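4.2 Le tiroir entrouvert, ou ce qu'on fait des petites boîtes

J'avoue que cette partie de l'enquête est celle que j'ai préférée écrire, et sans doute celle où je me suis le plus éloigné du protocole de départ. Dans la section précédente, j'ai parlé des meubles, des commodes surtout, et de la façon dont les gens y répartissent leurs affaires par étage. Mais dès qu'on descend en taille (boîtes à boutons, coffrets à timbres, petits casiers de bureau), les habitudes changent complètement ! Les personnes que nous avons rencontrées à Warnville et à Prasovlow ne parlent presque jamais de « ranger » à propos de ces objets-là. Elles disent « glisser », « fourrer », « mettre de côté ». Pilar Lucero, qui a relu les entretiens avec moi, avait souligné tous ces verbes au crayon vert dans les marges, et c'est en feuilletant ses pages que j'ai eu envie d'en faire une section à part.

Rappelons le matériau : 393 entretiens retenus sur les 518 foyers contactés, avec pour chacun un relevé des contenants de petite taille posés à l'air libre, donc hors placards. Je laisse volontairement de côté les boîtes alimentaires, dont Sawsan Sayegh traite dans son propre chapitre. Restent les contenants à tiroir unique, qui m'ont posé un vrai casse-tête de classement. Est-ce une boîte ? Est-ce un meuble miniature ? Nos enquêtés hésitent autant que nous. Une dame de Prasovlow appelait le sien « le garage », son mari disait « la commode du téléphone », et ils parlaient bien du même objet, posé entre eux sur le buffet pendant tout l'entretien.

Ce qui m'a frappé, c'est la place du tiroir laissé à moitié ouvert. Dans notre grille, il n'y avait au départ que deux cases, ouvert et fermé. Elie Karaki a protesté dès la première semaine (il avait raison, je le dis ici puisqu'il ne manquera pas de me le rappeler) et nous avons ajouté une case « entrouvert ». Elle sert à tout le monde. Un tiroir entrouvert, dans les réponses, veut dire qu'on va revenir, qu'on n'a pas fini, qu'on attend de retrouver la deuxième boucle d'oreille ou le bouchon du stylo. Certains le laissent ainsi plusieurs jours. Une enquêtée nous a même expliqué que fermer le sien lui donnait l'impression d'avoir renoncé à chercher ! À l'inverse, sur les commodes de la section 4.1, le tiroir mal refermé est presque toujours décrit comme une négligence, souvent celle d'un autre membre du foyer.

La forme joue aussi, et là je m'avance un peu plus. Les coffrets rectangulaires s'empilent, se poussent contre un mur, disparaissent sous le courrier. Les ronds, beaucoup moins. On les met devant, on tourne autour, on les garde en vue. Wenceslao Robles y voit une affaire de géométrie et rien d'autre : un cylindre se cale mal dans un coin, donc il finit au milieu. Je trouve l'explication un peu courte, mais je n'ai pas mieux à proposer pour l'instant, et nous en avons discuté assez longuement au mois d'août pour que je ne rouvre pas le dossier.
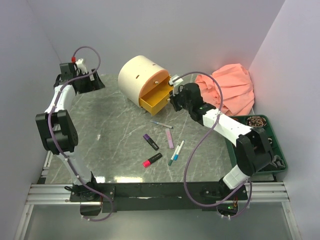 Figure 5. Boîte cylindrique couchée, à tiroir unique.

Le tiroir unique a une particularité que les enquêtés mentionnent d'eux-mêmes : on sait tout de suite où regarder. La couleur y aide beaucoup. Sur la boîte de la figure 5, le corps est blanc crème, la face plate est orange et le tiroir jaune, si bien que la partie qui s'ouvre se détache franchement du reste, même quand elle n'est tirée qu'en partie. Nous avons codé ce contraste comme « façade signalée ». Les boîtes d'une seule teinte vont dans l'autre groupe, et c'est pour celles-là qu'on nous raconte les tâtonnements du matin, la boîte prise à l'envers, le contenu renversé sur le tapis.

Reste le vide. Je m'attendais à ce que les tiroirs vides soient rares dans les récits, or ils reviennent souvent, et avec tendresse. On garde la boîte pour plus tard, pour un enfant, pour des clés qu'on n'a pas encore. Ghassan Smadi propose de parler de « réserve de place », terme que je reprends faute de mieux. Dans environ 50 entretiens, la personne ouvre la boîte devant nous, constate qu'il n'y a rien dedans et la repose exactement au même endroit. Je n'ai pas su coder ce geste. Il figure dans les remarques libres de l'annexe, avec les transcriptions correspondantes.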